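I have been trying to walk to the library and back every day since August, and somewhere along the way it turned from exercise into a book habit, and then from a book habit into a tote bag habit, and I suppose I should tell you about all of it because my sister says I never post anymore (hi, Dee!).

The library is up on Sandden Street, at the top of the only real hill in town. If I go the long way, past the bakery and the duck pond, my step counter gives me 3,523 steps by the time I'm through the front doors. If I cut behind the school it's 2,541, and I feel a little guilty every time I do it, but some mornings the wind is coming straight down the hill and I'm fifty-eight years old and I'll cut behind the school if I please.

What I hadn't counted on was the carrying. I used to be a two-books-every-three-weeks person. Now that I'm there every day I can't seem to leave empty-handed, and I'm a sucker for the big hardcovers on the display shelf by the window. Last month I brought home a history of lighthouses that must weigh as much as a Thanksgiving turkey, plus two mysteries, plus a cookbook I had no intention of cooking from. I had all of it in one of those thin giveaway bags with the long, long handles, and it banged against my knee the whole way down the hill. The stitching on one side let go right in front of the bakery, and the lighthouses went into a puddle. I paid for the lighthouses. I own them now, wavy pages and all, and I will say it's a wonderful book.

So I got serious about bags. I wanted short handles, a flat bottom, and cloth with some body to it, so the bag would stay up while I loaded it. I also wanted a color that doesn't show every smudge, which for me means something dark. 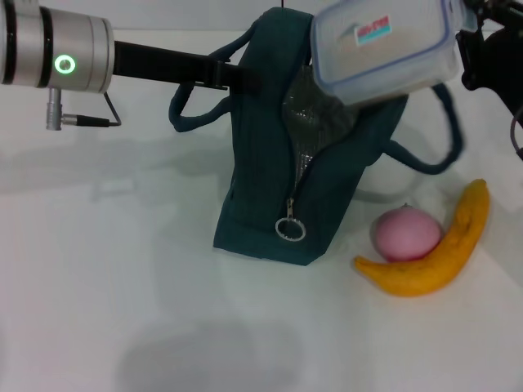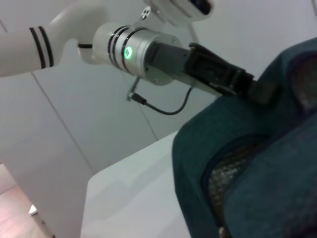
Mei-kuen Pan wrote to me after I grumbled about all this in my last post, and her view is that I'm blaming the bag for what is really a packing problem. Put the heaviest book flat against the side that touches your body, she says, spine down, and then fill in with the smaller ones so nothing can slide. She has carried library books home this way for years on two buses and has never lost a handle. She also thinks short handles are a mistake if you wear a winter coat, and that I'd be sorry by December when I couldn't get the thing over my shoulder.

Well, I tried it her way the very next morning and she's right about the spine-down part. It made a world of difference! The load sits close and doesn't swing, and I got all the way past the pond before I had to switch shoulders. I'm holding my ground on the handles, though. I carry mine in my hand mostly, like a little suitcase, and my coat is roomy in the sleeves.

The other thing I've started doing is leaving one book behind on purpose. I pick out everything I want, sit down in the chair by the radiator, read the first few pages of each, and whichever one I've been turning pages of out of duty goes back on the cart. It hurts a bit, but it has saved my elbow, and I've had to return far fewer books unread.

Right now I'm on page 288 of a big family saga set on a sheep farm, and I can't tell whether the grandmother is going to sell the north pasture or not. Please don't tell me if you've read it. I'm going back up the hill tomorrow for the second one in the series, the short way if it's raining, and I've already promised myself I won't so much as glance at the display shelf.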